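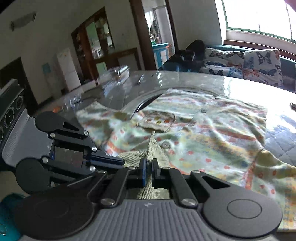

Fig. 1. Green corduroy shirt, fold pinched next to the button.

February, 10:40

Garment set, fold-grasp trials with the hand-held gripper. Question is still whether the approach angle matters more than how deep the tips go before closing.

Log stands at 1356 grasps, 466 of them on corduroy and other ribbed cloth. Ribbed cloth holds a ridge well once pinched, but the Thaler segmenter keeps marking buttons near the fold as part of the grasp point. Umut relabeled two batches by hand and the error mostly went away, so I blame the labels and will leave the model alone for now.

Method as of this morning: shirt spread loosely, not smoothed. Close on the cloth, lift into a ridge, hold, release. Shake out between grasps.

Glare off the tabletop upsets the depth estimate near the hem. Shazia wants to mask it. I would try lower exposure first.

To do: rerun the Clesov baseline on the relabeled set, send Severin the split, ask Oratile which patch pocket grasps she threw out and why.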